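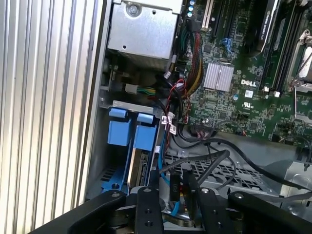
The gripper at work inside a Dell workstation, a small black connector between its fingers.

The Ponico project wants 900 examples of a robot handling plugs inside old computers. It has 300. The engineer running it, at Okgate's workshop in Dendcombe, calls that "a decent start". I asked what a decent start was worth.

"You can't learn much from one cable," she said. "You need the awkward ones, the ones lying behind other ones."

Each example is a person steering the arm by hand while everything it senses is recorded. A session gives 14 on a good day. The failures are kept too – she insists they are useful, though she was vague about how.

Is it learning the job, or learning this particular computer? "Fair question. We have five machines. I'd like more."

Okgate says the finished system will strip office computers for parts. I pointed out that a person with a screwdriver already does this, and quickly. She didn't argue. "Today, yes. I'd back the person."

And in October, when the money is up for review? She looked back at the bench. "Ask me then. I'm not going to promise you a number."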